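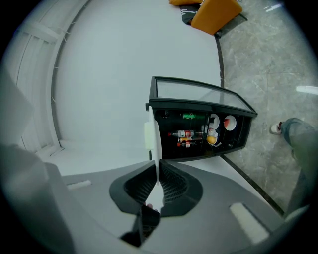
Handheld gripper at the mini display cabinet, June.

Progress Report: Equipment Purchasing, Trornimano Project
Submitted by Giuliana Arboleda to Danjuma Ekpo, Program Office

Purchasing under the first budget line is on schedule. The project has received 3 of the 8 handheld grippers approved in the plan, all supplied by Skidik, and these are assigned to small-item work with cabinets, bottles and dishes. The remaining 5 are on order, with delivery expected before the end of the next reporting period.

Spare parts have cost more than planned. The original budget allowed one set of finger pads per gripper. Behrouz Bagheri has reviewed the usage log and recommends two sets each, for a total of 16, plus one set held in reserve. We request approval to buy these 17 sets from the contingency line. No increase in the overall award is needed.

Quotes for the fixed robot arm have been received from Skidik and Ngubane. Rodrigo Cordero is comparing service terms and training costs, and a recommendation will be sent with the next report. No funds have been committed to the arm.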